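Back from the Brultia, still have gravel in places

Ok quick one, it's gone 11 at night and I have work in the morning but if I don't write this now I never will.

The Brultia hillclimb. Fourth time of asking. Finished! 30th in class, which sounds rubbish until you hear how the morning went.

Start with Friday-night prep, or lack of it. Bike was meant to be done by July. Bike was not done by July. The Celline forks came back from service with the wrong weight oil in them (my fault, I wrote the wrong number on the form) so I was doing the swap in the paddock at 6am with a kitchen measuring jug. Works fine. Don't tell the kitchen.

Then scrutineering. Long line, everybody half asleep, one guy with a two-stroke that would not stay running so he just kept blipping it. For an hour. My head. They picked me up on lockwire, missing on the sump plug, fair enough. Went back, drilled, wired, went back again. Passed. Missed the riders' coffee.

First practice was damp under the trees and dry everywhere else, which if you know the Brultia is the worst version of it. The bottom section is all trees. You come off the line, second, third, and straight away there's that left over the drain cover where everyone has a story. I have a story now too. Rear stepped out, feet off the pegs, somehow still on the road. Marshal gave me a thumbs up on the way back down. I think it was a thumbs up.

Tires. I went with the Pastell mediums, same as last year. Half the paddock was on softs and I spent the whole time between runs wondering if I should of bought softs. Probably yes for practice, no for the afternoon. They came in nicely once the sun got round to the hairpin. Pressures I dropped by 2 psi after the first run and left alone after that. I am trying to get better at leaving things alone.

Second practice, dry. Much better. Wrote on my hand BRAKE LATER and then did not brake later.

Lunch was a burger from the van, ate it standing up. Lovely people in the next pit, father and daughter, she was on number 162 and was properly quick. Took about a second out of me in the top half alone. She lent me a rear stand because mine has a bent leg, has had a bent leg since spring, and I keep saying I'll fix it. Brought a spare shift lever, a spare clutch lever, 12 sockets and not one stand that stands.

First timed run, safe. Too safe. Sat up way early for the hairpin, coasted, could of eaten another burger in there. Second timed run I got my act together. Clean through the trees, pinned past the farm gate, the Dabbas pipe making a noise I will be hearing in my sleep (the good way). Braked where I said I would. Ran a bit wide at the top right and lost some drive but hey. Personal best. Shouted in my helmet. Fogged the visor.

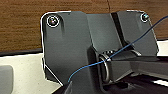

Third run got red flagged for oil before I got to the line and they never restarted it. Somebody's engine let go at the farm. Rider ok, walked away, bike less ok. So the second run counted and that was that. A few people grumbled, I wasn't one of them, I was quite happy to stop while it was going well.

Drive home took forever. Roadworks at the bridge again. Van smells of fuel and wet leathers and I haven't unloaded a thing, it's all just sitting in there till I have a free evening.

List for next time, mostly so I can find it later:

fix the stand
lockwire EVERYTHING the week before
right fork oil, write the number down twice
new visor, anti fog insert, stop being cheap
look further up the road in the trees
soft tire on the rear?? ask around

Oh and I owe 162 a stand, gave it back with a scratch on it. Sorry if you're reading. Will bring cake.

Entries for the next one open in a few weeks. Money is tight and the chain is past its best so we'll see. I say that every time and then I enter anyway. Video when I work out why the camera only recorded the first run and forty minutes of the inside of my bag.

Right. Bed.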